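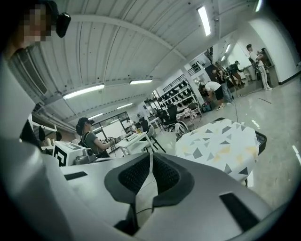

18/05/2022

Lost most of the morning to the width fault on unit 8. Writing it down while I still have the order straight, as the log sheet only has room for a code and a signature.

Symptom first. Operator closes the gripper on an object, jaws shut fully, recorded width stays wherever it was when the fault started. No alarm. The recorder shows green, the pose track looks fine, the episode saves with a normal file size. You only find out on replay, when the jaws in the model hang open and the object follows along beside them. Sioned Pritchard caught it on the review bench at Gremton, 22 episodes into a batch. If she had been checking one in ten as the procedure asks, it would have gone through to Pamusico with the rest.

Pulled unit 8 and left the others running. First guess was the encoder magnet, as we had two come unglued in August. Opened the housing, magnet seated, glue line intact. Second guess was the ribbon cable. Flexed it at the connector with the live readout up and could not get a dropout. Swapped it anyway. Fault came back on the ninth close. Put the old cable back in so I would not be changing two things at once.

After that I stopped guessing and logged the raw bus. The encoder was sending good values the whole time. The Dririer board was the one holding the old number. It reads the encoder on a timer, and if a read fails the checksum it repeats the last good value and tries again. Fine so far. But the retry counter is never cleared after a good read, so the failures add up over the session. At 500 it stops asking and serves the last value until power cycle. A unit with a clean bus will never reach 500 in a day. Unit 8 gets there before the first break.

So two faults, one hiding behind the other:

1. Noisy encoder line on unit 8. Found a shield drain that had never been landed at the board end. Landed it. Checksum failures went from a steady trickle to none in the next 100 cycles.

2. Firmware goes quiet when it gives up. This is on every unit we have, and it is the one that bothers me. A stuck value should stop the recording. A dead sensor that reports a plausible number is worse than one that reports nothing, and we have been trusting the green light for months.

Called Eynon about the second one. They agree on the counter and will send a patch. They were less keen on making it a hard stop, on the grounds that a momentary loss should not cost the operator an episode. I said I would rather lose the episode. We settled on a stop after three bad reads in a row, with a tone in the operator's headset. I want that in writing before I flash anything.

There is a safety side to this too, which I did not raise on the call and should have. The same board and the same read routine are on the arm cell at Gremton. Over there the width value feeds the part-present check, and the arm will not move through the shared zone until it reads a part held. A frozen "held" would pass that check with empty jaws. The light curtain is separate hardware and would still trip, so nobody is unprotected, but the interlock is not doing what the sheet on the door says it does. Emailed Sioned at once and she has locked the cell out until it is patched. Tag is on the isolator, key is with her.

Stopgap for the hand units: full open and full close at the start and end of each episode, operator watching the number move both times. It adds a few seconds. Power cycle at every break whether it seems to need it or not.

Still to do. Scan the older batches for flat width traces — a script can find those, a constant value with the pose still moving is easy to pick out. Check the shield drain on every unit from the same build as 8. Find out why the incoming test did not see it. I suspect the test is too short to collect enough failures, in which case I wrote the test and will have to rewrite it.

Unit 8 back in its case with a red tag, not released.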